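Home Our Story Courses Visit Contact

About the Jurkach School of Hand Lettering

We teach grown adults to write. Most of them arrive believing they already can, and the first evening is when we take that away from them.

The school started in a former key-cutting shop on Thoroddsen Street, with five students, a long table and a heater that had opinions. Ginevra Bellini had spent years painting signs for bakeries, bars and one very demanding funeral home, and people kept stopping on the sidewalk to ask how she got the letters so even. She told them it was practice. They wanted a different answer, so she opened a school, where the answer is still practice but you get coffee with it.

The name comes from the key cutter, Mr. Jurkach, whose sign was still over the door. Ginevra meant to paint it out. Then she looked at the J for a week and decided she couldn't do a better one. He has been told about this and would like a discount.

What we teach

Brush lettering, broad-edge pen, sign painting on glass and board, and lettering for cloth. There is also a plain handwriting course called Meser, after the street where we held it while the roof was being fixed. Meser fills up first every January, when half the city decides to become legible. By spring the survivors can write a thank-you note that the recipient can read, and some of them have gone on to grocery lists.

Beginners start with a flat brush and a straight line. You'll make a lot of straight lines. Around the second class somebody asks when we get to letters, and the reply is that an I is a letter. Capital S comes late in the course and we dim the lights a little out of respect.

Classes are kept to seven people, because the table seats seven. We did once try eight and learned a good deal about elbows.

How we teach

Out loud, mostly. Your work gets pinned up beside everyone else's and we talk about the spacing. We're polite, but we do say it. If your R looks like it is leaving the room, you will hear about it, and next week you'll be the one pointing out somebody else's.

Cloth is the hardest thing we do. Paper lies still and lets you be proud of yourself. Fabric folds, stretches, goes around a shoulder and takes half your word with it, so a line that looked handsome on the table may read as something else entirely once there's a person inside it.
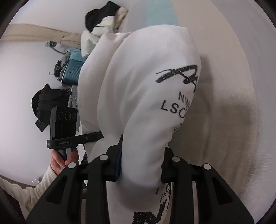

Students in the cloth course bring their own shirts, and we advise bringing ones they don't love.

We have taught more than 800 people so far. A few paint signs for a living now. One letters the menus at the Greltorus, which changes its soup daily and has made her very fast at the word "lentil." The rest have nicer envelopes.

Visiting

Evening classes begin at 7. The door sticks, so push low and lean. If you only want to look at the J, that's free, and you can do it from across the street.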